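Bernilen Turning Night

Bernilen Turning Night is a New Year's Eve custom kept in the harbour town of Bernilen, in which residents walk the old sea wall shortly before midnight and throw a crust of bread into the water. It is often called one of the oldest New Year customs on that coast, a claim that rests on very little.

Origins

Local guidebooks date the custom to 1587, when a grain ship is said to have reached the town on the last night of a hungry year. No harbour record of such a ship has been found. The historian Siebe Dijkstra, who searched the surviving ledgers, found an entry for bread bought by the parish that December -- and nothing about throwing it anywhere. He considers the story a late invention, probably put about by innkeepers.

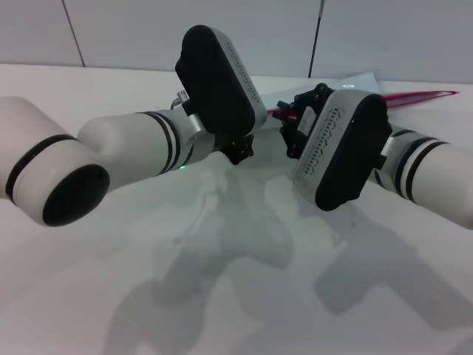 Modern observance

The walk starts at Mimgate at 11 p.m. and ends at the Sernov steps. Tradition asks for 13 crusts per household, though most people bring two or three. Organisers have described the crowds as record-breaking in several different years without publishing a count.

The belief that a floating crust brings luck is widely repeated. Gulls generally settle the matter before anyone can check.

A rival walk on the Shi side of the harbour claims to be older still. Its supporters cite a painted board, now lost, and known only from their own leaflet.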